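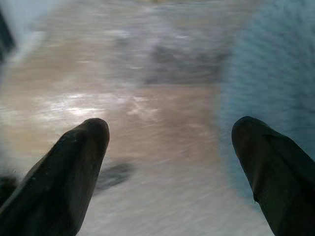 The two dark fingers of a robot's gripper, open and holding nothing. The background is blurred, but the fingers look fairly sharp.

When a Robot Moves Too Fast

From the Young Visitors' Pages of the Horkeck Museum of Machines

A robot arm does not have a hand like yours. It often has a gripper, with two fingers that open and close. Many robots also have a small camera near the gripper, so that the picture travels wherever the gripper goes.

Hold a book in front of your face and shake it from side to side. The words turn into gray stripes. Your eyes have not stopped working, but the page is moving too quickly for them. The same thing happens to a robot's camera. Engineers call it motion blur. The fingers stay clear because they travel together with the camera, in the same way that your nose goes along with you when you turn your head.

What went wrong at Skostine

The museum's teaching robot is named Inero. It was built at the Skostine workshop, where one of its tests ended in a fault. Inero had been told to pick up a plastic cup from a table and set it down on a tray. It had done this 142 times without trouble.

On the next try, the arm swung toward the cup much faster than it should have. Inero's computer looked at a blurred picture and chose a dark smudge as the cup. The smudge was a shadow. The gripper went down in the wrong place, closed on nothing, and then pushed against the tabletop.

Inero has a sensor in its wrist that feels how hard it is pushing. When the push became too strong, the sensor told the motors to stop. The arm stood still after 2 seconds. The cup was not broken, and no person was hurt, as everyone was standing behind the safety line. One of the gripper fingers had to be replaced.

Finding the cause

Vasiliki Michailidis, the engineer in charge of the test, did not start the robot again that day. She first saved the pictures from the camera and the list of orders the computer had sent to the arm. Engineers call such a list a log. It is like a diary that the machine writes for itself.

The log showed that the speed setting had been changed the evening before, for a different test, and had not been changed back. The camera was in good order. So were the motors. The robot had followed its orders exactly, and the orders were wrong for the job.

Three changes were made:

The arm now slows down before it comes near an object.
The computer checks whether a picture is sharp. If it is too blurred, the arm must wait and take another one.
The speed setting is read aloud by one person and checked by a second before each test.

"A robot should be allowed to say that it cannot see well enough," writes Fotini Politis, who prepared the safety report. "Stopping to look again is a correct answer."

Rules for visitors

Inero works in the Lambrakis Room on the ground floor. Children aged 6 and over may watch from behind the yellow line — please do not step across it, even when the arm is still. A robot that is waiting for its next order looks the same as one that is switched off.

The red button on the post is the emergency stop. It cuts the power to the arm at once. Staff will show each group where it is before the robot is started.

Words to know

Gripper: the part of a robot that takes hold of things.
Sensor: a part that measures something, such as light, heat, or pushing.
Fault: something that does not work as it should.
Log: a written record kept by a machine.

Page last checked by museum staff on 24 August 2019.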